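How to keep concert tickets, autographs and star magazines in good condition at home
By Tharun Joseph, April 2025 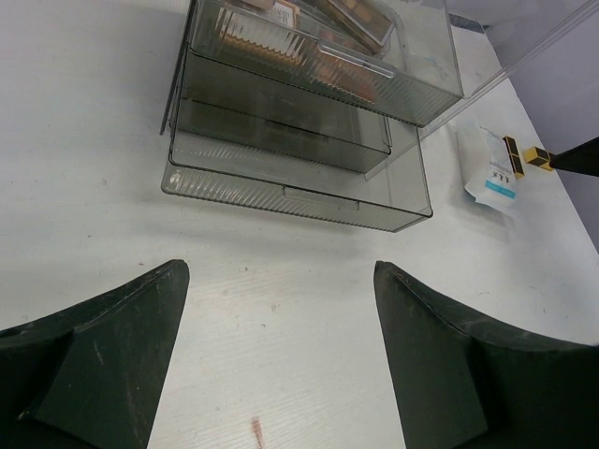

Small plastic organizer with three stacked drawers

I am collecting things about singers and film actors from the year 2000, when my sister gave me her old magazines. Now I have up to 200 pieces, and in the beginning I have spoiled many of them. These are the methods which I use today.

Tickets
Old tickets are often printed on thermal paper, the same kind as a shop receipt. Such print becomes pale from light and from heat. Do not laminate them, the hot machine can turn the whole ticket black. Put every ticket in a paper sleeve and keep it in a closed drawer, away from the radiator. Make also a scan or a photo in the first week, while you can still read the seat number.

Autographs
Ink from a felt pen fades quickly on a sunny wall. If you want to hang a signed photo, hang a good copy and put the real one away. My signed picture of the singer Xolani Zwane was two summers opposite the kitchen window, and the name is now light brown. Never write on the back with a ballpoint pen, it presses through. Use a soft pencil and only in the corner.

Magazines
Keep them flat, 10 in one pile at most. When they stand in a half-empty box they bend and stay bent. Take off the free gifts from the cover, especially the small perfume samples and the lip gloss, they leak. The glue can be removed with a hair dryer on the low setting: warm it for a short time, then roll it off with your finger. Test first on the back page.

If a magazine smells of cellar, put it in a big box with an open cup of baking soda for 2 weeks. The powder must not touch the paper.

Wristbands and T-shirts
Cloth wristbands from festivals I wash by hand in cool water with a drop of dish soap, and dry them flat on a towel. T-shirts with print must be turned inside out before washing and never ironed on the picture. For long storage I roll them, so there is no fold over the face of the star.

Posters
Tape leaves a yellow mark. For a poster which you like very much, buy a simple frame. The other ones can be rolled with the picture to the outside around a thick cardboard tube. Mavis Schumacher has written to me that she ties hers with a strip of cotton cloth, because a rubber band cuts the edge. I tried it and I do the same now.

Labels
Write the name of the artist, the city and the month. "Grandano tour, Montoya hall, November" is enough for me. The label goes on the sleeve or the box and not on the thing itself.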